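Fleltby Food & Drink Board > Cafes and Restaurants > Gralermont: new hours and the fixed dinner menu

gridiron_pete
Posted August 2, 2026
Gralermont on the Skaltwood side has changed its hours. Kitchen now opens at 11:30 and takes last orders at 8:45. The a la carte dinner card is gone, replaced by a fixed menu of four courses, two choices per course. Lunch is unchanged. Has anyone eaten there under the new format?

saltcellar166
Went twice in July. Portions are smaller than the old mains but the total is about the same amount of food. The barley soup is good. The braised pork was underseasoned the first time and correct the second. Service ran 95 minutes from sitting down to coffee, against well over two hours last winter.

mkt_hall
The fixed menu is a cost measure and the price doesn't reflect it. Fewer dishes means less waste and a shorter prep list. I'd expect the bill to drop and mine went up.

saltcellar166
Partly agree. Your bill went up because dessert is now included. If you never ordered dessert, you lose. If you did, it comes out slightly cheaper. I compared receipts.

mkt_hall
I never ordered dessert.

Lena Pietrzak
I used to run a kitchen of similar size, so a few notes on the format.

A short menu lets two cooks cover a full room. With the old card they had at least three stations going, and fish orders held up everything else on the ticket. The long waits people complained about in this section were mostly that.

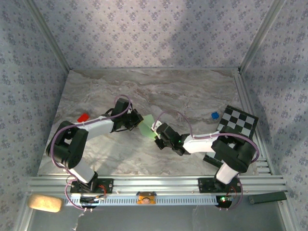
Bread is the other change. They dropped in-house baking and buy from Kozłowski now — same rye as the market stall, delivered before lunch. By dinner the crust has softened. Ask for it toasted and they will do it without charge.

gridiron_pete
Useful, thanks. Do they still take walk-ins?

saltcellar166
Yes at lunch. At dinner only the bar seats, and those get the full menu too.

old_ferry_rd
Disagree on the bread. The house loaf was dense and often underbaked in the middle. Kozłowski is an improvement even at 8 pm.

mkt_hall
The house loaf was the reason I went.

Lena Pietrzak
One correction to the first post: last orders at 8:45 is for the dining room. Bar seats close at 8:15. It's printed on the door but missing from their website.

gridiron_pete
Noted. I can't edit the first post anymore, so read it together with the one above.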